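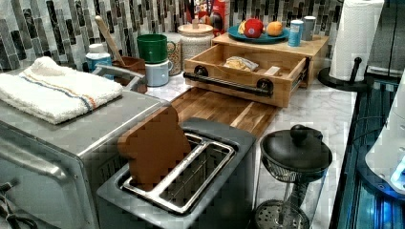

¿Qué partidas hay que presupuestar para una célula de manipulación de sobremesa, además del brazo?

El precio del brazo cubre el manipulador, el controlador y el cable de interconexión de 3 m. Pinza, mesa o bancada, visión, puesta en marcha y formación se cotizan en líneas separadas, y conviene reservarlas en el mismo ejercicio.

Célula Stostby S2 para manipulación de objetos domésticos
Referencia: 453
Distribución e integración: Larnormont

Aplicación
Laboratorios y departamentos de ensayo que trabajan con utensilios, envases, alimentos y pequeños electrodomésticos sobre encimera. No está prevista para líneas de producción ni para contacto directo con alimentos destinados al consumo.

Composición del suministro base
Brazo de seis ejes con freno en todas las articulaciones
Controlador con parada de emergencia cableada
Brida de herramienta y juego de tornillería
Manual de instalación en español e inglés

Opciones
Pinza paralela Baláž, apertura máxima 90 mm
Dedos intercambiables con recubrimiento elastomérico
Cámara de muñeca con soporte
Columna elevadora para alturas de encimera no normalizadas
Bastidor con ruedas y pies niveladores

Selección de la pinza
La apertura útil es el dato que más ofertas obliga a rehacer. Un plato, una lata y una rebanada de pan tostado exigen aperturas y fuerzas distintas. Antes de pedir, mida la cota de agarre de cada objeto, con tapa y asa incluidas. Los tiradores de barra y los mangos de cuchara se resuelven con los dedos estrechos; los cuerpos de vidrio requieren el recubrimiento elastomérico y límite de fuerza activado.

Requisitos del puesto
Toma monofásica independiente con tierra. Los aparatos de calentamiento, como tostadoras u hornillos, no deben compartir circuito con el controlador. Superficie rígida: si el brazo se fija a una encimera de piedra, se suministra placa de reparto y no se taladra la losa. El fondo útil se mide desde la base del brazo hasta el primer obstáculo, y no hasta la pared.

Plazos y condiciones
Entrega del suministro base: 38 días laborables desde la confirmación del pedido. La columna elevadora añade 13 días. Los pedidos con instalación antes de fin de año deben confirmarse en septiembre. La oferta no incluye descarga en planta ni obra eléctrica.

Recambios
Dedos, recubrimientos y cable de muñeca se consideran consumibles y quedan fuera de garantía.

Consultas técnicas previas a la oferta: Vitalii Vasylenko, departamento de integración, Larnormont. Adjunte plano acotado del puesto y lista de objetos con peso y cota de agarre.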